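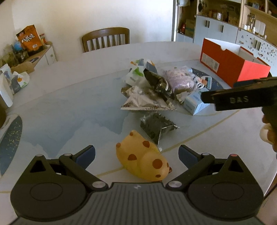 Search this gallery Enter keyword Go

Handheld gripper work: table practice

This page goes with the Lellside handling rules, third revision. The rules cover recording with handheld grippers in homes and other furnished rooms. They were written by Simin Kazemi and Venla Kauppinen after the Chraibi sessions, where 1,368 recordings were checked and 115 were sent back. Most of the returns came down to how the table was set up or how the tool was held.

Table with mixed items. A yellow rubber toy with brown spots lies on its side between the open jaws, with snack packaging behind it. A second gripper, marked DAS, is held at the right.

Rules that apply to this kind of table:

1. Open the jaws fully before moving in on an object. Part-open jaws push soft toys and light bags along the surface, and the recording is then marked as a push.

2. Aim both finger pads at the body of the object. Tails, ears and tags are not grasp points unless the task sheet says so.

3. Leave household packaging as found. Do not flatten wrappers or turn printed sides toward the camera. Crumpled film is hard to segment and we want it in the set.

4. Patterned tabletops are allowed. Do not cover them with a plain cloth.

5. Where two grippers are used, the one not grasping stays open and clear of the object until its turn. It may be in view.

6. Fingers stay behind the jaws. A hand on the grip is fine. A hand between the pads ends the recording, and the take is logged as "contact, operator."

7. Background shelves and cabinets are not to be tidied. Remove only mail, medicine labels and family photographs, and ask the resident first.

8. Check the pads every 1,000 grasps. Replace a pad if the tip has a nick you can feel with a fingernail. Both pads on a tool are changed together.

Notes on the rules

Rule 3 replaces the old instruction to sort food packets by size. Saimi Mäkelä asked for the change in August. Recordings made under the old instruction stay valid.

Rule 5 was worded differently in the Turusier copy, which told operators to put the second tool down. Please throw that copy away. Putting a gripper down and picking it up again resets the tracking on the older units.

The pad interval in rule 8 was 1,601 in the second revision. Senthil Rajan shortened it for rubber pads only. Silicone pads keep the old interval.

Corrections to the captions or the rules go to Kelly Rocha at the Ustusska office. Include the rule number and the name of the session.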